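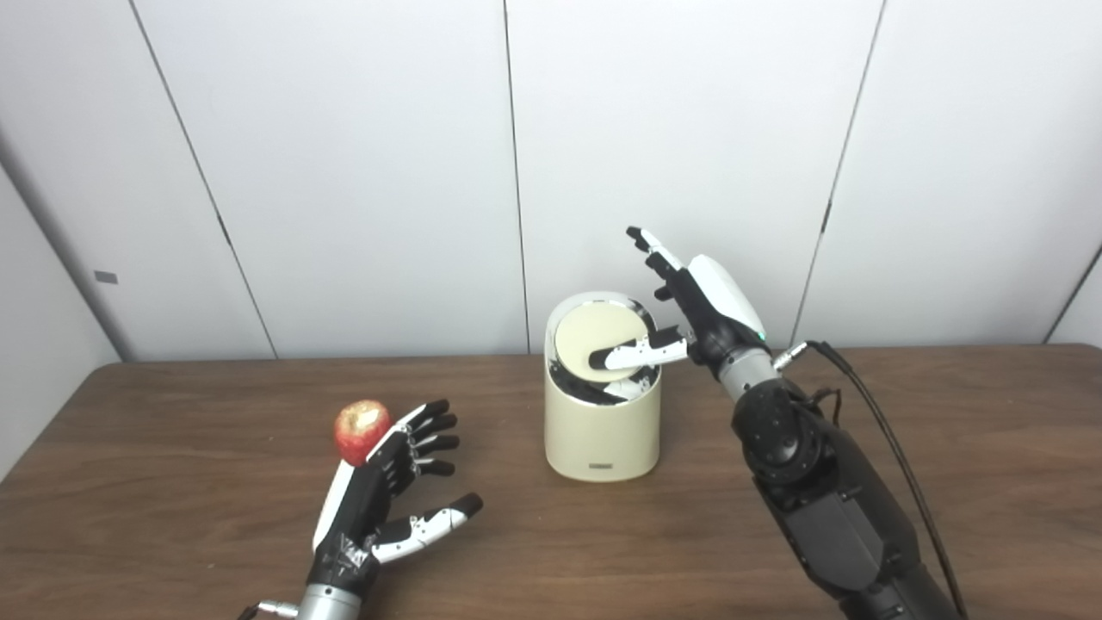 Is the chapter 36 reveal in Vesamar a retcon or was it planned?

I finished the third arc of Vesamar last week and I have a problem with it that I can't talk my friends into caring about. In chapter 36 we learn that the princess's guard, Kasten, has been the second heir the whole time and that the scar on his wrist is the royal seal burned over. Everybody on the wiki treats this as brilliant foreshadowing. I went back and reread the first two arcs and I don't buy it. The scar isn't drawn in the first volume at all. His sleeves are rolled up when he's fixing the gate and his wrist is clean on both pages.

So did the author plan this, or did they get to the third arc, need a twist, and pick the most popular guy in the cast? Please don't just tell me to trust the process. I'm looking for something in the actual chapters.

Posted by gatehouse_reader, July 23, 2025

3 replies

inkwell_moth
Partly planned, I'd say, and I'm usually the one complaining about this series.

You're right about the gate pages. I checked my copy and there's no scar. But look at the hand he uses. In both of those panels he's working with his right, and the scar in chapter 36 is on his left wrist. The left one is in the second panel, small, and turned away from us. I wouldn't hang a whole theory on it, but it does mean the clean wrist isn't the proof you're making it out to be.

The better evidence is the oath scene in Cundamham. Every guard in line says the full oath, including the part about having no claim to the house. Kasten's bubble starts halfway through, after that part. When I first read it I figured they were saving space. Now I think it was left out on purpose, seeing as the other guards get the whole thing spelled out in those tiny bubbles.

What I don't believe is that the burned seal was planned. Nobody mentions burning seals before the third arc. We get a long flashback about how heirs are marked in the temple at Greltitz and the mark is ink. Then suddenly it's a brand that can be covered with another burn, and the old priest acts as if we should have known.

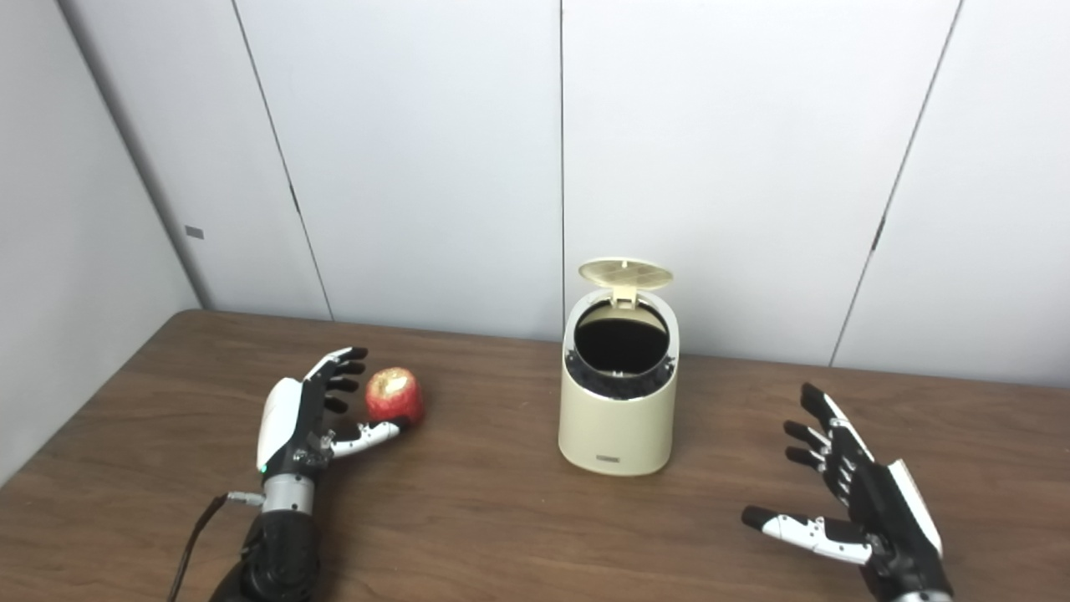 So my guess is that "Kasten is secretly royal" was in the outline and the way it gets shown was made up late. That happens a lot in serials. The author probably had a note somewhere saying he's the heir and never worked out how anyone would find out. It would also explain why the priest has to do so much talking in that chapter. If the clue had been on the page already, a single panel would have done it.

The other thing that bugs me is his age. The lost heir vanished the winter of the flood. Kasten says in the barracks chapter that he remembers the flood because he carried sandbags. A baby doesn't carry sandbags. I have seen people argue he was lying to fit in with the older guards, and maybe, but he tells that story to the princess too, and he has no reason to impress her with sandbags.

yellow_lantern9
it was always planned lol. the author said so in the notes at the back of the volume. also he has the same eyes as the queen, go look at the color pages

tidewrack
I'd be careful with the author's notes. I have that volume open and what they say is "I have known for a long time who Kasten is." A long time could mean since the first chapter or since the February break. People quote it like a signed confession and it doesn't say much.

The eyes don't help either. Half the cast has gray eyes on the color pages, including the innkeeper and the horse thief, and I haven't seen anyone claim they're in line for the throne. The queen's eyes are green on one cover anyway.

I agree with inkwell_moth about the oath, with one problem. The version in Cundamham was redrawn for the collected volume. If you read it there, you're reading it after changes were made, and I don't know if his bubble was cut short in the magazine run or fixed up later to match. I've never found the magazine pages for that chapter. If somebody here has the original issue, that bubble would settle more than any argument about his wrist.

About the sandbags: the English edition has "I remember the sandbags." The line about carrying them is from the older fan version, which also got the name of the river wrong. He could have been small and remembered seeing them. That still makes him too old to be a newborn, but the temple flashback never says newborn. It says "the child." The wiki says newborn and gives no chapter for it, so I'd ignore the wiki on that.

Where I come down is that you can't prove it either way from the collected volumes. I lean toward a late decision, mostly because of how he acts in the second arc. He walks straight past the queen's portrait and doesn't look at it, and the scene is told from inside his head. He's thinking about lunch.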